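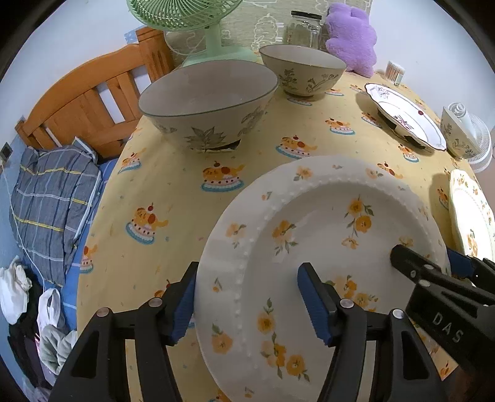 A round white plate with orange and yellow flowers and a beaded ring.

Sell Replacement Plates One at a Time

By Jhun Tagle

Most households do not need a new dinner set. They need one plate. The trade in tableware is organized as if this need did not exist.

My own set came from Rusnák and had 40 pieces. After 7 years it was short two dinner plates and a saucer. The pattern was still in production in May, when I wrote to the store. The reply was that open stock had been withdrawn and the smallest available unit was a box of 6. I would have paid for four plates I had no shelf space for.

The usual defense is handling cost. A single plate needs its own carton, its own padding and its own line on an invoice, and breakage in transit is higher than for a sealed box. I accept all of that. It supports a surcharge. It does not support refusal. Hornuvano, a smaller maker, lists 297 items individually, charges more per piece than it does in a set, and states the difference on the page. Buyers can do the arithmetic themselves.

The second defense is color matching. Glaze and decal shades drift between production runs, and a plate made this year may sit visibly apart from one made ten years ago. Alžběta Ševčík, who bought tableware for Firkach until she retired, told me this was the complaint she dreaded most. Her remedy was to print the run number on the base and quote it in the listing. It cost very little. Firkach dropped it when the catalog moved online.

Secondhand dealers fill part of the gap, but their stock is uneven and their pattern names are often wrong. Rim diameter is rarely given, and a quarter inch is enough to spoil a stack.

I would ask makers for a fixed period of single-piece supply, printed on the box at the time of sale. Five years after the last production run would be reasonable. Appliance buyers already expect to be told how long parts will be available, and a plate is a part of a set in the same sense.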